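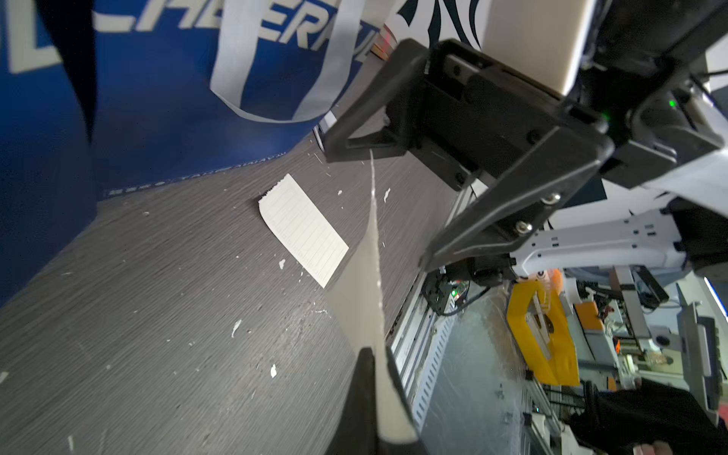 Fig. 1. Translucent white paper, ragged along the left edge.

Packaging and Surface, Unit 6: Sheet materials
Handout by Irena Jakubowski. Please read before the seminar on 2nd February.

In January we spoke about rigid packaging. In this unit we go over to sheets: paper, film and nonwoven cloth. They are thin and they fold, but they are made in different ways and they fail in different ways.

Grain
Paper made on a machine has a direction. Most of the fibres lie along the way the web was travelling, and we call this the grain. Paper tears quite straight with the grain and badly across it. It also folds more cleanly with the grain. When you plan a wrapper, mark the grain on your drawing with an arrow - I will ask for this in the exercise.

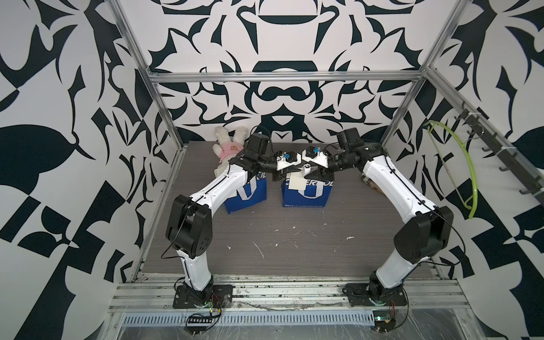 The weight of paper is given in grams per square metre. A heavier sheet is usually stiffer, but not always, as thickness also plays a role. Two papers of the same weight can feel very different in the hand.

Ornament on a sheet
A printed pattern has a repeat, which is the smallest part that returns. If the repeat is large, more material is wasted when the edges must match. Leaf forms are popular because the eye follows the curve and does not look for the join. 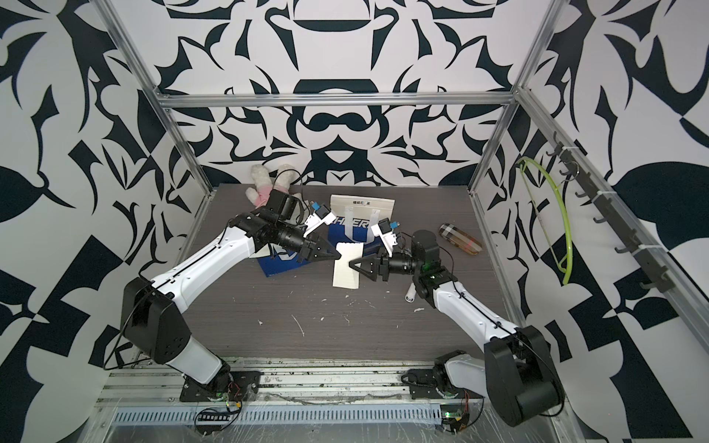
Fig. 2. Curling leaf-like ornament in black and white, used on walls.

Nonwoven cloth
Nonwovens are made straight from fibres, without yarn. The fibres are held by heat, by glue or by needles. The cloth does not fray as a woven one does, so a cut edge can stay raw. Seams may be sewn or welded.

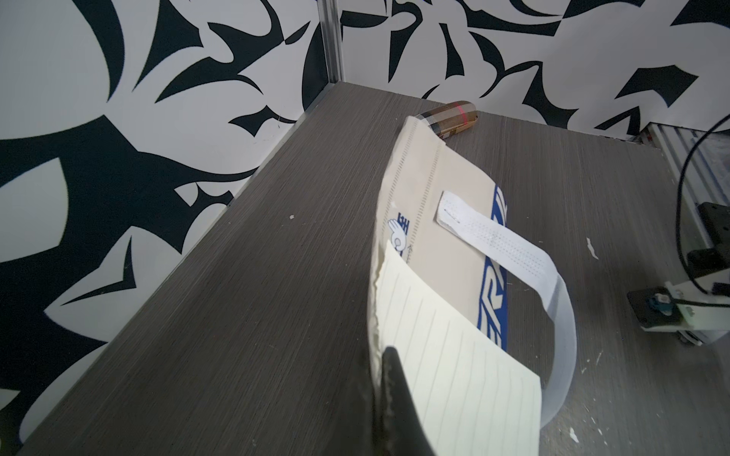

Fig. 3. Cream nonwoven tote bag with stitched seams and blue printed band.

Exercise
Choose one sheet package from home. Draw it unfolded, mark the grain if it is paper, and write down how each join is made. Matúš Urban will collect the drawings at the start of the seminar. The reading is Sadico reader, pages 226 to 230.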